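Solène Guérin
May 6, 2023

Small thread from the student robotics club in Stedness. Our project this term has the name Skomis, and the goal is simple to say: the arm clears a kitchen table and sorts the things by itself.

We are 6 students. Two write the code, the others build, record and argue. I am in the recording group, so I spend my evenings moving the arm by hand control and saying "again, please."

Today we work on the bread task. The arm must take the loaf from the small basket and bring it to the bigger one at the back. A person does this without thinking. For us it is already 40 tries to record before the model can learn anything useful. 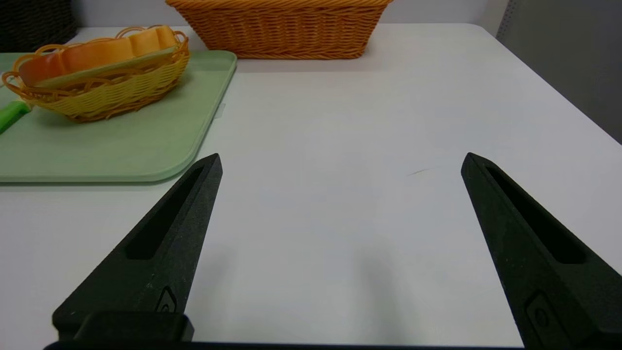 Ganum: do you keep the failed tries too, or delete them? In our club we deleted everything bad, and then the robot had no idea how to recover after a missed grasp.

Thank you Ganum, good question. We keep them, but in a separate folder with a short note. Won in our group wanted to delete them in December and we had a long discussion. I am glad now that we waited.

In total we have 791 recordings since the beginning of the project. After checking, 66 must be done again, mostly my own mistakes: I closed the fingers too early, or I forgot to go back to the start position.

The second task is the thin objects. A marker, a peeler, things which lie flat and leave very little space under them for the fingers.
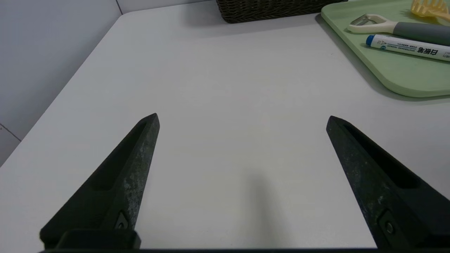
With these, the angle of approach matters more than the speed. If I come down too straight, the tips push the object away. If I turn the wrist a little first, it goes better – but then every person in the group turns it differently, and the model gets confused by our different habits.

So we wrote one page of rules for the operators. Start high, turn, go down slowly, close, wait one second, lift. It is boring to follow, but the recordings look much more alike.

Next week we train with the new set. I will post the results in this thread, also if they are bad.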